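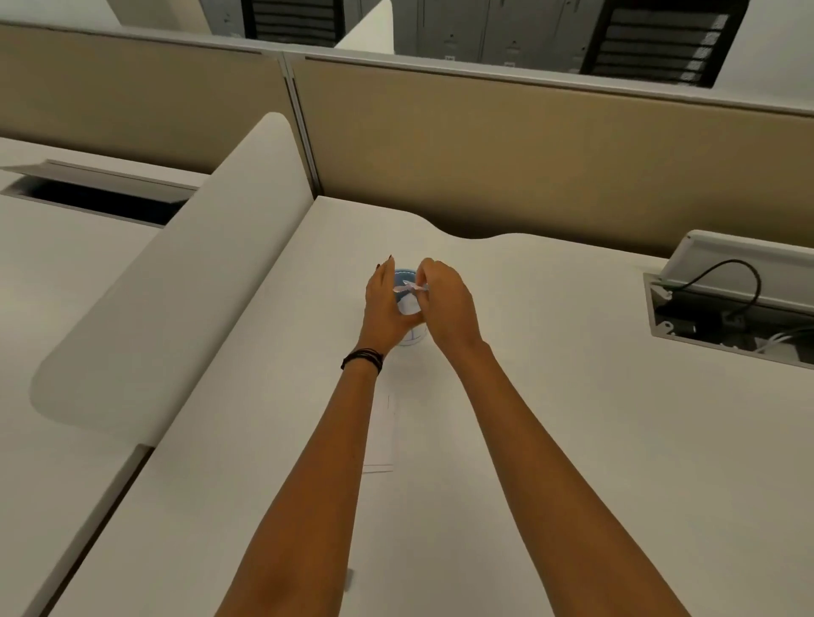 Both hands on the cup, white desk.

Dye notebook – July, small-batch madder trials

Second go at the El Ouafi madder this morning and I am so pleased with it! Last month's skeins came out a sad brick brown, and I blamed the root. Wrong, the root is lovely. It was the heat. I'd let the pot creep up past 70 while I was answering the phone, and all the brown came out with it.

So today: 50 g of ground root, soaked overnight in tap water with a pinch of chalk, then warmed very slowly and held at 60. Wool was the Bostow two-ply, 16 mini skeins, alum mordant as usual. The colour had started to take by half past ten and by noon it was a proper warm orange-red, the sort I've been chasing since spring. Left them in the pot to cool with the lid on.

Total dry weight of wool was 305 g, so this is a fairly weak bath for the amount of fibre. Still a strong colour. I want to try the same again at double the root and see if it goes deeper or just wastes madder.

Exhaust bath went on the Trurar cotton tape – pale peach, a bit patchy at the folds. Cotton needs a tannin step first, I keep saying so and keep skipping it. Oak gall next time (there's a jar behind the washing soda).

Water: ours is hard, which madder likes. Anyone using the Clirnico filter jug for this, please don't! Save it for the cochineal, where the hard water turns everything purple.

Things to sort:
– new thermometer, the old one reads four degrees low in the big pan
– shade card 773 is missing from the binder, has anyone got it?
– light test strips to go in the south window, half covered with foil, check in six weeks

Weld tomorrow if the bundle is dry enough to chop. Can't wait to see it over the peach tape.

Recent entries
Walnut hulls, second soak
Alum or alum and cream of tartar?
Onion skins on Bostow two-ply
Indigo vat: smelly but alive

Dye room notebook | Contact | Back to top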